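Family and Society, Unit 6
Handout: Sealed records and the right to know one's origins

Reading for this unit is in the course packet, sections 4 and 5. Bring the handout to class on Monday, since we will use the Brisville case as the basis for discussion.

1. What a sealed record is

When a court grants an adoption, the original birth certificate is usually replaced by an amended one. The amended certificate lists the adoptive parents as if the child had been born to them. The original is kept, but in many places it is sealed, and the adopted person cannot get a copy without a court order.

Three kinds of paper are often mixed up in student essays. Please keep them apart:

The original birth certificate, held by the vital records office.
The court file, which holds the petition, the consent forms and the final decree.
The agency file, which holds case notes, letters and sometimes medical history.

Each is held by a different body and may follow different rules. A change in the law on birth certificates does not open the agency file.

2. Why records were closed

Early closure was aimed mostly at the public. Lawmakers wanted to keep neighbors, reporters and employers from learning that a child had been born outside marriage. The parties themselves could often still see the papers. Closing the record to the adopted person came later in most places, and the reasons given then were different: to protect the new family from interference, and to protect the birth mother from being found.

Whether birth mothers were promised secrecy is disputed. Consent forms that have been studied rarely contain such a promise. Some mothers say they were told it in person, and others say they were told they had no right to ask for anything.

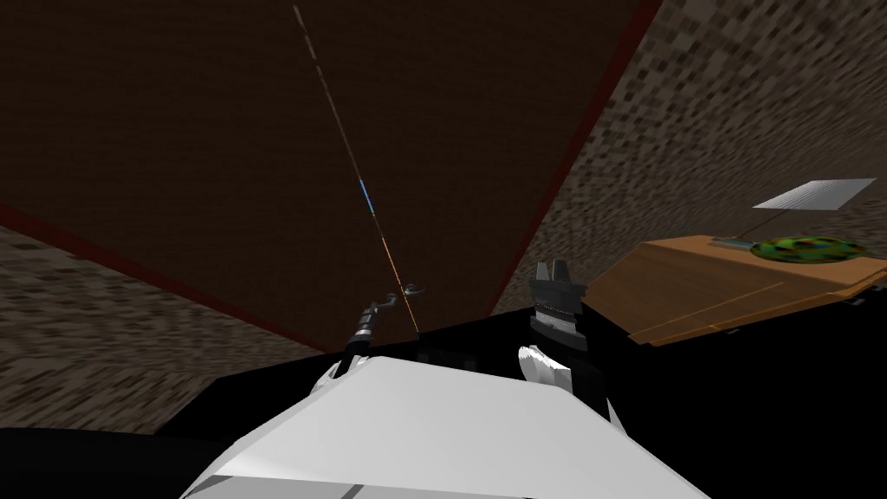
The important point for the exam is that secrecy toward the public and secrecy toward the adopted person are separate policies with separate histories. Answers that treat them as one policy will lose marks.

3. Ways of opening access

Unrestricted access. The adopted adult applies for the original certificate in the same way as anyone else.

Contact preference form. Access is open, and the birth parent may file a form saying whether contact is welcome. The form does not block release.

Disclosure veto. The birth parent may block release, or have the name removed from the copy.

Mutual consent registry. Nothing is released unless both sides sign up. Match rates tend to be low. One side may not know the registry exists, may have moved away, or may have died.

Confidential intermediary. A trained person reads the file and makes contact. The adopted person pays a fee and may never see the papers.

4. Case: the Brisville registry

The Brisville registry was set up as a mutual consent system and later gained an intermediary service. In the period covered by the packet it held 1,106 active registrations, most of them from adopted adults. It produced 119 matches. The intermediary service was used in 29 of these.

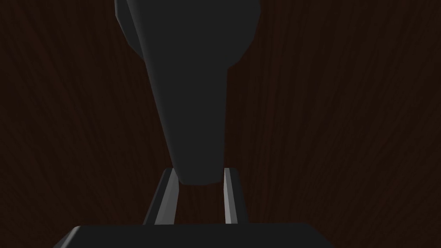 Brisville, May

The Horgan report, which reviewed the registry, drew mostly on interviews and application forms. It found that many applicants had already searched in other ways, including DNA tests and old newspapers. Some had spent up to 2,000 dollars before they applied. The report recommended open access with a contact preference form. The registry board accepted the form but asked for a veto to be kept for older adoptions.

Note the weak spot in the evidence. People who register want contact, or are at least open to it. The report cannot tell us much about birth parents who never signed up – and they are the group the veto is meant to protect.

Compare this with Plurdale, where certificates were opened with no veto. The Grimari survey, also in the packet, asked adopted adults there what they did after getting the document. Many did not try to make contact at all. They wanted their first name, a place of birth, or a copy for a family file.

5. Terms to know

Amended certificate; decree; non-identifying information; redaction; contact preference; disclosure veto; intermediary; closed, semi-open and open adoption.

6. Questions for discussion

Does a birth certificate belong to the person it describes, to the parents named on it, or to the state?

Is a contact preference form enough to meet the worries behind a veto?

How far do cheap DNA tests change the argument, given that they can identify relatives who never agreed to be found?

Written response: one page on the second question, using at least one of the two cases. Hand it in at the start of class.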